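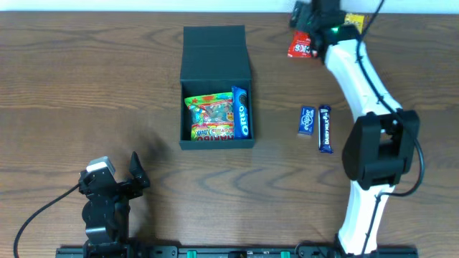

Figure 1. Gift box with lid raised, part filled, on the wooden table used for the packing work.

3.2 Packing layout

The brief from Colbridge asked for a snack gift box that could be filled from mixed stock without inserts or loose filler. The box is a dark, rigid type with a hinged lid. The lid tilts back past upright when opened, so the compartment can be reached from the front and from both sides. The layout in Figure 1 is the one referred to below as Layout B.

Items were sorted into two groups before packing. Group 1 held the bulky packs, in this case a bag of Haribo sweets and a packet of Oreo biscuits. Group 2 held the bars, including the Cadbury Dairy Milk and the shorter blue Ellipse bar. Group 1 went in first. In Layout B the biscuits stand on their side against the right inner wall, and the sweets take the left of the compartment. Bars were kept to the right of the box until both Group 1 items were in place.

Layout A had the biscuits flat on the base. This gave a level surface, but it used most of the floor area and the bars had to be stacked on top, where they slid when the box was lifted. Standing the packet up left a usable gap between the two packs. Bars longer than the gap were placed at an angle.

3.3 Checks

Each filled box was closed by hand and weighed on a Famel bench scale. The target was 410 g for contents only, and the first box packed to Layout B came to 411 g. The lid was then checked for three points:

- lid sits flat along the front edge
- no wrapper caught in the hinge
- no pack pushed out of shape by the lid

Layout B was repeated for 40 boxes. Of these, 3 failed on the first point. In all three the bag of sweets had been put in with its seal folded upwards, and refolding the seal underneath cleared the fault - no items had to be removed.

3.4 Limits of the method

The bag has no fixed shape, so its height depends on how the contents settle. We did not measure this. The Mogensen carton listed in section 2 has a deeper compartment and may allow the bag to stand upright as well, but samples arrived too late for the July packing runs. Results for it are given in Appendix C.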